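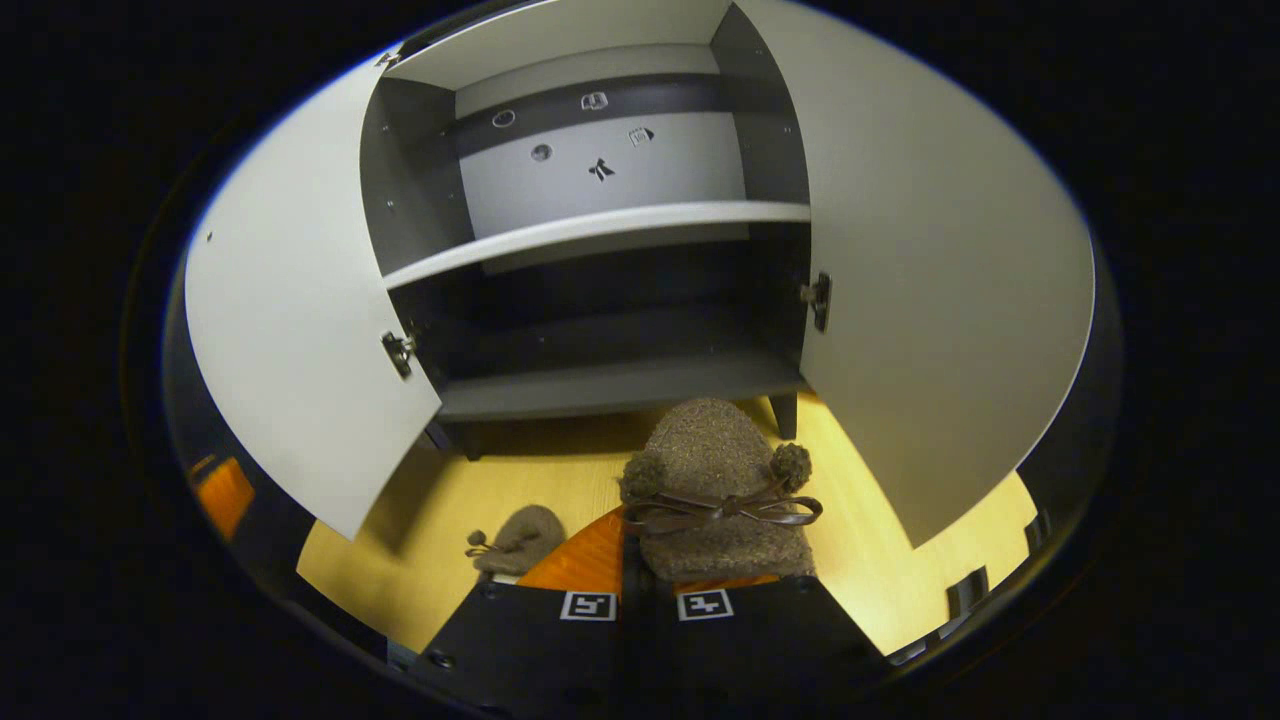 Sekiguchi es un conjunto de reseñas de muebles en español, recopilado para estudiar cómo cambia la opinión de un comprador entre el día del montaje y unos meses más tarde. Cada registro une dos textos de la misma persona sobre el mismo mueble. La idea de partida era que la segunda reseña sería más fiable que la primera, y después de leer buena parte del material tengo bastantes dudas. Un armario gris de puertas blancas, abiertas de par en par y cada una sujeta con su bisagra metálica, da para una frase como «cierra perfecto» o para tres párrafos sobre una puerta que baja dos milímetros, y de ninguna de las dos cosas se deduce gran cosa sobre el armario. Conviene tenerlo presente antes de entrenar nada con esto.

Estado

Versión 4. Las anteriores ya no se distribuyen. Si alguien le pasa una copia con la columna «calidad_global», es antigua y esa columna no debería usarse: era la media de cuatro escalas que no miden lo mismo.

Contenido

El conjunto tiene 2.000 pares de reseñas. De ellos, 261 llevan anotación manual completa; el resto solo tiene las etiquetas automáticas, que son bastante peores de lo que sugiere el nombre del campo.

Archivos

pares.csv: los pares de reseñas, uno por línea
anotados.csv: el subconjunto con anotación manual
guia_anotacion.txt: las instrucciones que recibieron los anotadores
cambios.txt: historial de versiones

Campos de pares.csv

id_par: identificador sin significado, no ordenar por él
tipo_mueble: armario, cómoda, estantería, mesa, cama, otro
texto_inicial: reseña escrita tras el montaje
texto_posterior: segunda reseña
meses: tiempo declarado entre ambas
nota_inicial, nota_posterior: de 1 a 5, tal como las puso el autor
tema_auto: tema asignado por el clasificador Cludisard

Sobre el campo «meses»: lo declara quien escribe y no hay forma de comprobarlo. Hay autores que dicen haber esperado medio año y describen el embalaje como si lo tuvieran delante. No se han eliminado porque no encontré un criterio que no fuera mi propia sospecha.

Procedencia

Las reseñas se enviaron a través del formulario de Prillau, una web de consejos para amueblar pisos pequeños, con una casilla de consentimiento para uso en investigación. Los nombres propios, teléfonos y direcciones se sustituyeron por marcadores. El filtro se revisó a mano solo en el subconjunto anotado, así que en lo demás puede quedar algún dato personal. Si lo encuentra, avise con el id_par y se retirará.

Las marcas comerciales también se han sustituido. Algún usuario ha pedido recuperarlas para comparar fabricantes. No se va a hacer, y con una muestra como esta la comparación tampoco valdría nada.

Anotación

La guía la redactó Masanobu Kikuchi a partir de otra que había preparado para reseñas de hoteles, y se nota. La categoría «trato recibido» tiene sentido en una recepción y muy poco en una cómoda; los anotadores acabaron metiendo ahí las quejas sobre el transportista, las del servicio de atención al cliente y alguna discusión conyugal durante el montaje. La he mantenido por compatibilidad con Sudov, el conjunto hermano, pero no la usaría para sacar conclusiones.

En 136 pares los dos anotadores no coincidieron en el tema principal. Es más de la mitad del subconjunto. Se publican ambas etiquetas, sin desempate. En su momento se propuso que un tercero decidiera, lo que habría dado una columna más limpia y habría escondido el problema.

Lo que no se debería hacer con estos datos

Estimar la durabilidad de un mueble. Quien se toma la molestia de volver a escribir suele estar muy enfadado o muy contento, y los indiferentes no aparecen.

Tratar la diferencia entre nota_posterior y nota_inicial como una medida de desgaste. Muchas segundas notas bajan por una mudanza, por un cambio de precio o porque al autor ya no le gusta el color.

Presentar tema_auto como anotación. Cludisard confunde sistemáticamente «puertas» con «cajones» y asigna «montaje» a casi cualquier texto que contenga la palabra «tornillo».

Usos razonables

Estudios de lenguaje evaluativo, ejercicios de clase sobre acuerdo entre anotadores, pruebas de herramientas de limpieza de texto. Para esto último el material va sobrado: hay mayúsculas sostenidas, reseñas pegadas dos veces y una que es una receta de lentejas (se ha dejado, tipo_mueble = otro).

Licencia y cita

Uso libre para investigación y docencia, con mención del nombre Sekiguchi y del número de versión. El uso comercial requiere permiso por escrito.

Última revisión de esta ficha: 29 de abril. Los errores corregidos desde entonces figuran en cambios.txt.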